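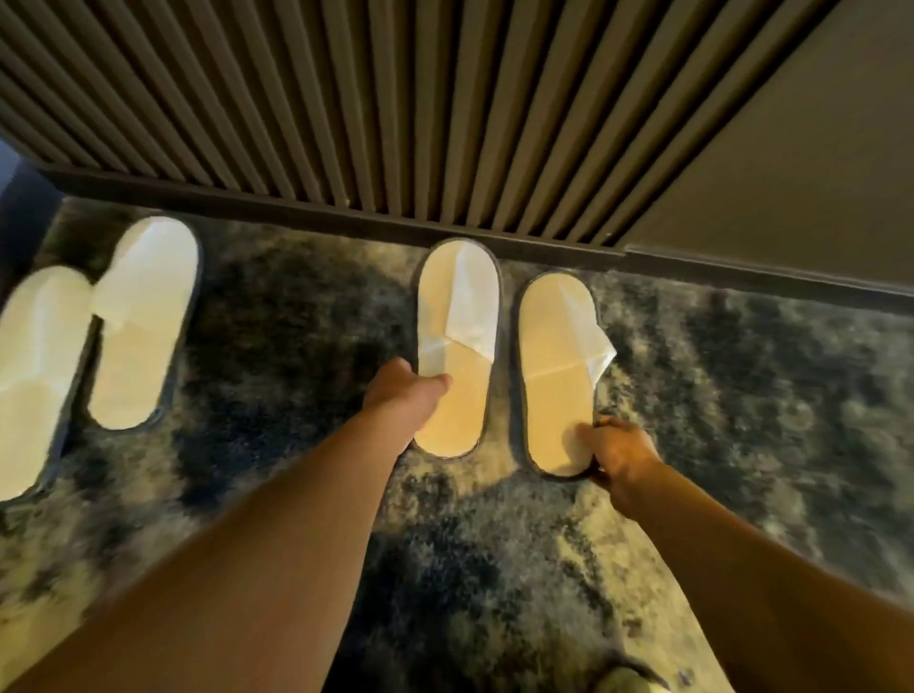

*Hands on the center pair: disposable slippers on the rug at the Lunde workshop, Kundosley.*

KUNDOSLEY, 6 Jun 2023 – Members of the Lunde shared workshop have spent 78 evenings on a machine that puts slippers side by side, a job most households leave to whoever trips over them first.

The build, named Pladberg, is a low wheeled cart with one arm. It has cost $2,071 so far, and the members' own slippers have cost a good deal less. Tolera Worku, who leads the project, picked the white disposable kind for practice on the grounds that they are cheap and the straps never fold the same way twice.

Shag rug was his idea too. "On bare floor it did fine," he said. "Then we gave it a rug and it tried to pair a slipper with the rug."

In the latest trial of 100 attempts, Pladberg left five pairs facing the wrong way and parked one slipper under a bench. Worku calls this progress. A public showing is planned for October at the Vundormont hall, where visitors will be asked to take off their shoes.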